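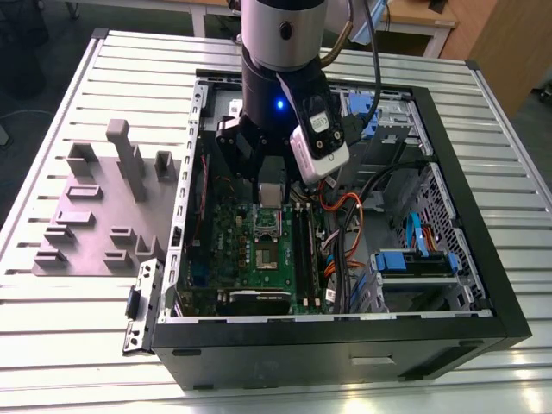 Skodari is a set of condition records for used desktop computers, written part by part as each case is opened. Every record starts from the same position: tower on its side, side panel off, interior facing up. The order of the fields follows from that. The board comes first, with the CPU socket and its retention frame, then the RAM slots, then the graphics card if one is fitted, as it is near the bottom edge of the green board here. Drives and their cables come next. The blue SATA cable looping by the drive bay would go under cable_data, and the orange and black wires under cable_power. Case damage is entered last.

Contents

records.csv: 700 rows, one per part
cases.csv: 50 rows, one per tower
terms.txt: the word list used in the condition and location fields
changes.txt: edits made after the first release

Version 2, released November 20, 2020. Version 1 used free text for the condition field and should not be mixed with this one. The 300 rows carried over from version 1 were read again and recoded by hand; they have the value "r" in the source column.

Fields in records.csv

case_id: links to cases.csv
part: one term from terms.txt
location: board, bay, rear, front or loose
condition: good, worn, damaged or unknown
removed: y or n
note: free text, may be blank

A part is entered even when it stays in the case. The removed field says whether it was taken out, and a part that was taken out and put back is still "y". Screws are not entered. Slot covers are entered only if bent or missing. Thermal paste is noted under the CPU row and has no row of its own.

Location refers to where the part was found. A drive lying in the bottom of a case with no bay is "loose" even if the cables are still attached. For parts that span two places, use the place where the part is fastened.

Color is not a field. Latches, trays and cables come in many colors, and color did not separate good parts from worn ones in version 1. Where color is the only way to tell two cables apart, put it in the note.

Reading labels

Take the maker's name from the board or the part, never from the front of the case. Cases get reused. A printed logo on the board is enough for the board row, but it says nothing about the power supply, which needs its own label read. If a label can be seen and not read, enter "unknown" in the maker column of cases.csv and leave the note blank. A guess in the note has the same effect as a guess in the column once someone searches on it.

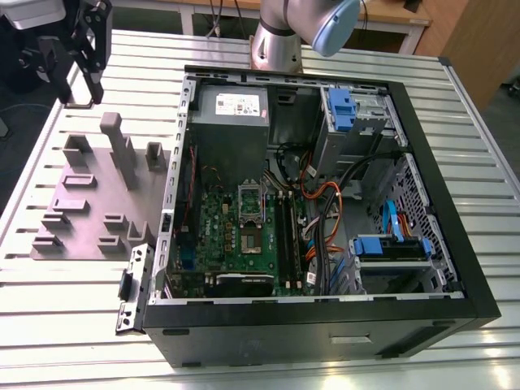 Ramil Dimaculangan objected to this rule in May, writing that a partial label still narrows things down and that "unknown" throws away work the reader has already done. He asked for a second column holding whatever characters could be made out. The column was added as label_partial. It is filled only for rows entered after his message, and a blank in an older row does not mean that the label was unreadable.

Known problems

The term "bracket" was used for both the rear metal strip and the card retainer in the Javier rows. These have not been separated.

Rows from the Zakar batch have no value in removed. Treat as missing, not as "n".

"Worn" was applied to latches more strictly than to connectors. Comparing the two by condition is not advised.

Drive size was dropped. It was copied from stickers in version 1 and several stickers belonged to other drives.

Use

The records were made for planning repair stock and for teaching part names. They hold no serial numbers and nothing read from any drive. Prices are kept in the separate Sanivora sheet, which uses the same case_id values. Send corrections with the case_id and the part term, one row per line.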